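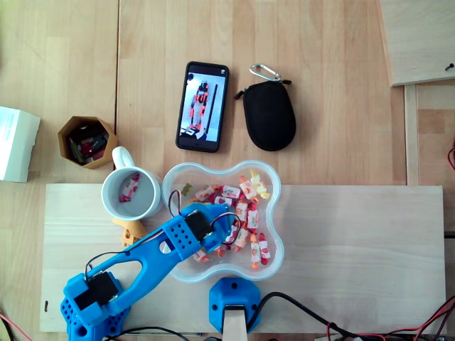 Kitchen Tips > Sweets & Treats

Keeping home-made sweets at their best

I've been boiling up toffee in my little kitchen in Kodthorpe for years and I still get a thrill when a batch snaps cleanly! Most of the letters I get are about storing it, so here goes.

Let everything cool right through before you wrap it. Warm toffee sweats inside the paper and you'll be picking bits off with your teeth (I have done this, more than once).

Waxed paper is lovely for caramels. Cut it into strips the night before, twist both ends in opposite directions, and get the whole family round the table – it goes so much faster and it's great fun.

Keep mints well away from everything else. One peppermint in a tin of fudge and by the weekend it's all peppermint fudge!

If your boiled sweets have gone sticky, toss them in a little icing sugar with a pinch of cornflour, then shake off the extra in a sieve. Hanne Manninen from Irkinstead wrote in with that one and I use it all the time now.

Wrapped sweets are happy in an open bowl for a week or two, out of the sun. Anything unwrapped wants a tin with a tight lid, with baking paper between the layers.

Sugar stuck to the pan? Fill it with water, bring it back to the boil and it lifts off beautifully. No scrubbing!

Next month: marshmallows, and my favourite way of cutting them.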